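Suture Week: Two Sets of Needle Drivers, One Very Patient Pad
Print this page | E-mail this page

So we finally got a good long stretch in August to put the Koltar needle drivers up against our old Polora pair, and I took way too many pictures (you're getting three of them). Same controller for both, same practice tissue, same black thread. I drove most of it myself, and my shoulders are still complaining!

What I cared about was grip. Can the jaws hang on to thread without chewing it up, and how much do I have to fight the wrist to lay a knot down flat? The thread loves to kink, so there was plenty of fighting.

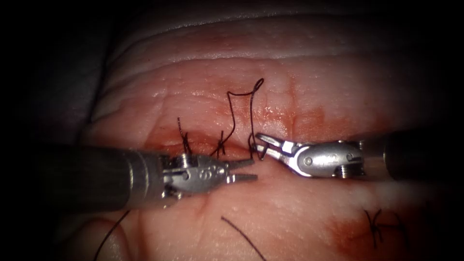
Fourie wrote in to ask whether we'd changed the grip force between the two sets, because a softer squeeze would make any jaw look gentler on thread. Fair point! We left it at setting 4 the whole time and only touched the motion scaling, which I like a bit slower for knots.

Handing off the needle is where I lose most of my time. One side stays shut and out of trouble, the other opens up and goes in for the grab, and if I come in at a lousy angle the needle rolls and I start over -- I did that 11 times on Friday before lunch. The Koltar wrists felt less mushy to me when I changed direction.

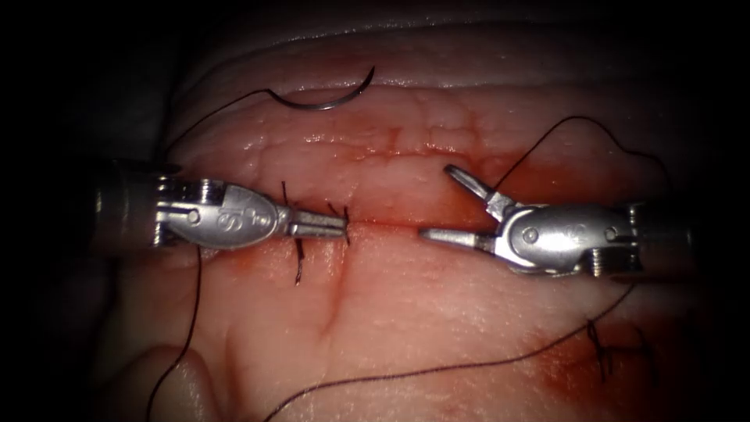
Vollgate says the mushiness is cable slack and that we should re-tension the Polora pair before blaming the design, then run the whole thing again with a second driver. I don't love hearing it, but okay, that's going on the list.

We also tried a close-up camera view next to the fixed one. For watching the needle tip I'd take the close-up any day, though the lower tool gets big and blurry fast and I kept losing track of my thread.

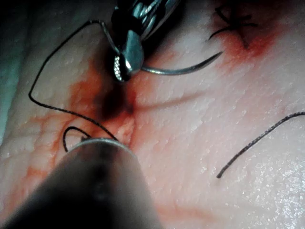 I'd still like a wider lens before we do another round, plus 6 fresh pads and a better chair. The re-tensioning comes first, and I'll put up new pictures when the Polora set is back on the arms.

Print this page | E-mail this page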